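Teaching a robot to go for a walk

By So-yul Geum
December

I'd been at Bretelside twenty minutes when somebody put a controller in my hands and told me to take the robot down the road. Just like that! No licence, no form, and me with a dent in both doors of my own car.

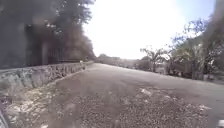

Dae-han Ham reckons everyone drives too neatly the first time, and that neat driving is no use to him at all. He wanted me to wander a bit, drift towards the stone wall, then bring it back, so the robot would learn what getting out of trouble looks like as well as staying out of it.

So I wandered (I'm good at that). The road is wide and straight enough, running off towards a line of trees, with a palm leaning its fronds over things further along, and you'd think there was nothing to it. Then you meet the gravel. On the little screen it looks like more road, only spottier, and I kept wanting to go round it. "Through it, please," said Dong-hyun Do, very politely, for the third time.

Every run gets saved with my thumb movements attached, and the robot's software, which the team calls Flalline, tries to work out what I'd do next. They have 184 runs so far and want 2000 before they let it pick its own way along the whole stretch. Mine came to six, one of which was binned when I sneezed and spun it in a circle.

What surprised me was how personal it gets. Joon-young Ji can tell who was driving from the wiggles alone, and apparently I slow down before anything pale, stones and rubble included. I do the same on my bike! It's rather odd to think of a machine picking that up from me and creeping past every white rock it meets.

I've been asked back in the spring. I'm to practise reversing.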